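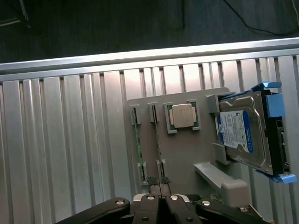 By Mal-soon Geum | Workshop tips | Friday, September 4, 2020

Tips for choosing gripper pads when you handle computer parts

In our workshop in Stornesness we tried three sets of finger pads on the same two-finger gripper. The task was always to take memory modules from a board and put them back. I write down what we learned, maybe it saves you an afternoon.

Start with the textured pads. A RAM stick is thin and its edge is smooth, and our flat rubber pads from Fidora let it turn a little when we pulled. The dark textured ones held it straight. The soft foam pads were kind to the chips but they became dirty very quickly.

Close slowly. We set the controller to 5 newtons first and went up in small steps. With too much force the module bends in the clips before it comes out.

Come from below the slot and stop before you touch. Look at the wrist camera, correct the angle, then go on. When two modules stand near each other, check that the open finger does not push the neighbour.

Do not judge a pad by the memory only. The processor in its square holder and the hard disk in its caddy need a different opening, and Dae-han Song found that one pad which was good for RAM slipped on the metal casing.

Clean the pads with a dry cloth after each round. We did 98 pulls with the textured set and the grip was worse only on days when we forgot this.

Write the pad name and the force on paper tape and stick it to the box where you keep the set. In July I mixed up two sets and had to repeat everything.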